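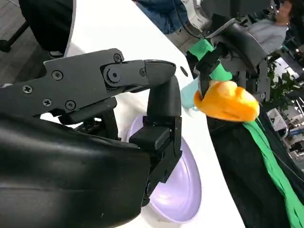 Slide 1 - A plate on a white table

Eating at the Hospital: What Families Need in a Long Stay
Speaker notes, Marwa Gaber, Kendska Family Aid

Opening

Good morning, and thank you for the invitation to Ploltley. My name is Marwa Gaber and I work for Kendska Family Aid. We help parents who stay near Sengar Hospital while their child is treated there. I will speak for 25 minutes and then we have time for your questions. Please stop me if I speak too fast.

(Wait until the people at the back have found a chair.)

I want to start with one family. They gave me permission to tell this, without their names. They came from Grernero with a girl of six years, and the doctor told them to expect a stay of three nights. The stay became 13 weeks. The father had to go back to work after the first week, because he drives a delivery van and is paid by the day. The mother stayed. There was also a baby brother, who slept at the grandmother's house and learned to walk there.

In week four, our social worker asked the mother what she had eaten the day before. She had to think for a long time. Then she said: crackers, and what her daughter left on the tray.

(Pause. Do not go to the next slide yet.)

What the money is for

The treatment of this girl was paid. The bed of the mother, a folding chair in the same room, was free. From outside it looked like a family with all its costs covered. But each day there was the bus, parking when the father came, the phone, and food from the shop on the ground floor. The mother wrote it down for us, and in one month it was more than their rent.

When we ask donors for help, they often think about the big things, such as operations and special equipment. I understand this. It is easier to give for something big. But most of the requests we receive are small, and the family is often ashamed to make them. Last year the average grant we paid to a family was $125. In June it was lower, and I still do not know why.

We have three rules for a grant, and we try to keep them:
The family fills in one page only.
The answer comes on the same day if the form reaches us before 3 p.m.
We do not ask for receipts under $200.

The last rule made some discussion on our board. Barry Mottram, who keeps our accounts, was against it in the beginning, and he told us so in a very long email. He agreed to try it for a year. He now defends it to the auditor, so I can leave that part to him. If you want to know how we write this in our books, his address is on the handout.

The shared kitchen

(Next slide.)

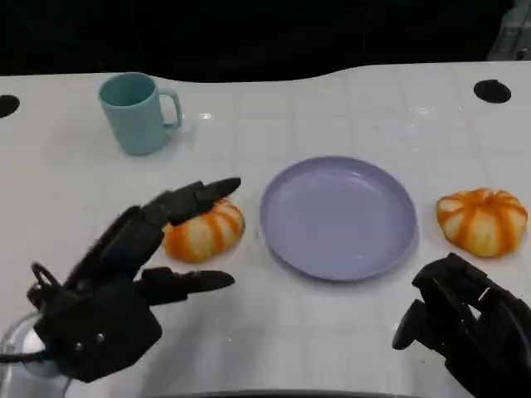 Our kitchen on the second floor of the parents' house opened with very little in it, and we learned slowly what belongs there. In the first months we accepted everything that people gave us. We received three fondue sets and a machine for making pasta, and we had no can opener. The mothers and fathers who come in at ten in the evening do not want to cook a real meal. They want to warm up soup, drink something, and sit down on a chair that is not next to a hospital bed. What they use is close to what is on the table here, a mug with a good handle and one shallow plate. So now we send a short list to people who wish to donate, and we say no to the rest in a friendly way. Saying no was hard for us, and I will come back to it.

Points to make about the kitchen:

It must be open at night. We tried to close it at nine, and after two weeks we changed this.

Every family gets a shelf with a number on it, never with the name. Some parents do not want others to know that they are there.

We have five ready meals in the freezer at all times, which anybody may take without asking. When the fifth one is gone, the person who takes it turns over a card on the freezer door. This system was the idea of a father, and it works better than the list we had before.

Washing up is done by each person. We put up a sign about this and it made people angry, so we took the sign away. It is now as clean as before, or as dirty as before.

About saying no

I promised to come back to this. A lady in Ploltley collected used toys for us during a whole winter. The hospital does not permit used soft toys on the ward, because of infection. We knew this, and we had not told her clearly. She drove to us with a full car and we had to send her home. This was our mistake, and I called her the same evening. She was polite, but she does not collect for us any more.

Since then, each person who offers something gets a call back within two days, and in the call we say what we can take and what we cannot. It costs time. Please plan for this time if you start a project like ours.

(If the hour is late, skip the next part and go to the questions.)

The brothers and sisters

I want to say a few words about the children who stay at home. The baby brother from Grernero did not recognize his mother in the first minutes when she came back. She told me that this was the worst day for her, worse than the days on the ward. We now pay bus tickets so that brothers and sisters can visit once a week, together with the adult who brings them. It is a small line in our budget, and I would like it to be bigger.

Requests for this come mostly from grandparents. They telephone, they do not like the form, and we fill it in for them while they speak.

Questions

(Repeat each question into the microphone before the answer. If somebody asks about the girl: she is at home, she goes to school in the mornings, and her mother permits me to say this.)

Handouts are on the chair near the door. The page with the grant form may be copied and changed as you like, only please remove our telephone number first.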